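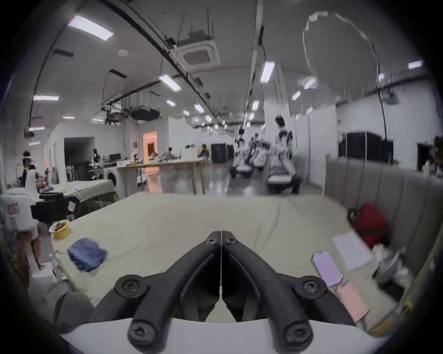 Sticky notes, tape and a folded cloth on a covered work table.

Every shared table should have a cloth on it, and the cloth should come off once a week. I have held this view for 16 years and have yet to work in a place that agreed with me on both halves.

The first half is easy to sell. A cloth hides the scratches, softens the noise of a dropped stapler and makes a plain table look cared for. A pale grey-green is a good colour for it, as small things show up well. Pink and lavender sticky notes can be found at a glance. So can a roll of yellow tape. Creases don't bother me, and I would never ask anyone to iron a table cover.

The second half is where people go quiet. Taking the cloth off means picking up everything that is on it, and that is the whole value of the job. Paper gets read or thrown out. A bag goes home with its owner. A pot lid goes back to the kitchen — or at least out of its plastic bags. Things left on a table for a week stop looking like things and start looking like part of the table.

At the Noltance office, where I worked for a time, we had one long table for up to 6 people and a rule that anything could be left on it overnight. By July we were eating lunch on our laps. Someone bought a Pikarel desk organizer with trays in several sizes, and the trays filled in a few days. We then had the same clutter, only taller.

I don't favour a bare table either. Sticky notes belong where people write. Tape belongs within reach. A folded cloth on the corner is useful, and putting it away in a cupboard only means the next spill gets wiped up with somebody's notepad. My test is whether the thing will be used at that table tomorrow. If so, it stays.

The usual objection is time. Clearing our table took 16 minutes when it had been let go and 6 when it hadn't. Any workplace can spare that, and the cloth can go in the wash while the kettle boils.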